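Merkum growers' evening, 2020-12-21
Notes for Duarte Arruda

Slide 1. Thank Drorisley Farm for the hall. Topic tonight is winter feeding of ewes in late pregnancy.

Slide 2. The Seixas flock. 167 ewes went to the ram and 140 scanned in lamb. Split them by scan result: twins in the near shed, singles stay on grass with hay.

Slide 3. Hay first, then grain. Start the grain low and build it up over the last weeks. Feed at the same hours every day. Enough trough space for all of them to eat at once, or the shy ewes go short.

Slide 4. Body condition. Put a hand on the loin. Wool hides a thin ewe. 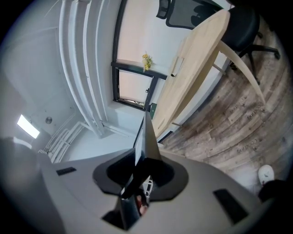
Gripper with two black fingers, office.

Slide 5. Twin lamb disease. Signs: off feed, standing apart, slow to move. Call the vet early.

Questions. Bollero price list is by the door.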